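로봇에게 집안일을 가르칠 예시를 모으는 일에 대해 이야기하면 대개 숫자부터 물어본다. 몇 시간 분량인지, 몇 회인지, 성공률은 얼마인지. 나도 처음 Sadero에 합류했을 때는 그랬다. 하루 목표가 100회였고, 저녁마다 표에 숫자를 채워 넣는 재미가 꽤 컸다. 그런데 요즘 내가 가장 신나서 들여다보는 칸은 횟수가 아니라 장소와 물건을 적는 칸이다. 같은 책상에서 같은 컵을 60번 옮긴 기록보다, 서로 다른 집 11곳에서 제각각의 살림살이를 옮긴 기록이 훨씬 재미있고 내 생각에는 훨씬 쓸모도 많다!

작년에 우리가 Gellstead라고 부르던 묶음은 전부 연구실에서 찍었다. 흰 상판, 고른 조명, 모서리가 반듯한 나무 블록. 학습은 시원하게 잘됐다. 그 모델을 동료의 집 식탁에 올려놓자 첫 동작부터 엉뚱한 곳을 집으러 갔고, 우리는 한참을 웃다가 다음 묶음의 계획서를 처음부터 다시 썼다. 새 묶음의 이름은 Skinstead다. 규칙은 간단하다. 집에 있는 것을 쓰고, 미리 치우지 않는다.
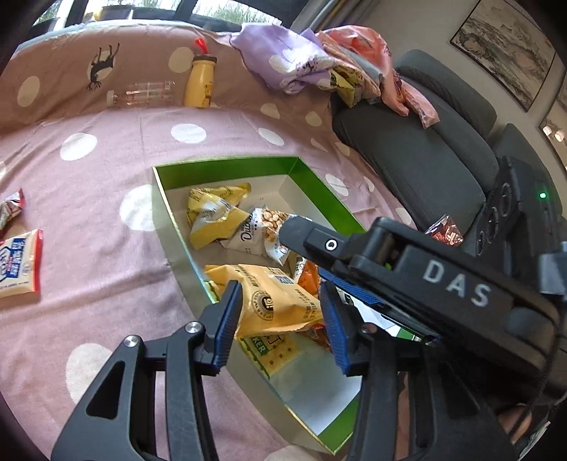 과자 봉지는 내가 제일 좋아하는 과제다. 블록과 달리 봉지는 잡을 때마다 모양이 변하고, 어디를 무느냐에 따라 다음 순간이 달라진다. 노란 주황빛 봉지 하나가 파란 패드 두 개 사이에 걸쳐 있고 그 아래 상자에는 다른 봉지들이 겹쳐 있는데, 이런 장면에서 사람의 손은 별생각 없이 각도를 정한다. 바로 그 별생각 없는 판단이 우리가 모으고 싶은 것이다. 분홍 바탕에 큰 흰 물방울무늬가 찍힌 천도 반갑다. 주름이 지고 뒤쪽은 그늘져 있어서, 배경이 늘 매끈하고 밝을 거라는 모델의 버릇을 고치기에 딱 좋다.

물론 반론도 있다. 우리 팀의 Iwona Malinowski는 변수를 한꺼번에 풀어 놓으면 실패했을 때 원인을 찾을 수 없다고 말한다. 맞는 말이다. 그래서 우리는 점검용으로 통제된 묶음 2개를 따로 유지하고, 새 모델은 반드시 그쪽도 통과하게 한다. 다만 통제된 묶음을 본체로 삼자는 의견에는 여전히 반대다. 자를 많이 가지고 있다고 집이 지어지지는 않으니까.

하나 더 바라는 것이 있다면 실패한 시도를 지우지 말자는 것이다. 봉지가 미끄러지고, 다시 잡고, 방향을 바꿔 넣는 몇 초에는 성공한 시도에서 얻기 힘든 정보가 들어 있다. 우리가 쓰는 정리 도구 Żak은 얼마 전까지 실패 구간을 자동으로 잘라 냈다. 지금은 꼬리표만 붙이고 남겨 둔다. 저장 공간은 더 들지만 나는 이 변경이 올해 우리가 한 결정 가운데 가장 마음에 든다. 6월에는 부엌 서랍을 시작한다. 숟가락과 고무줄과 영수증이 뒤섞인 그런 서랍 말이다. 벌써 기대된다.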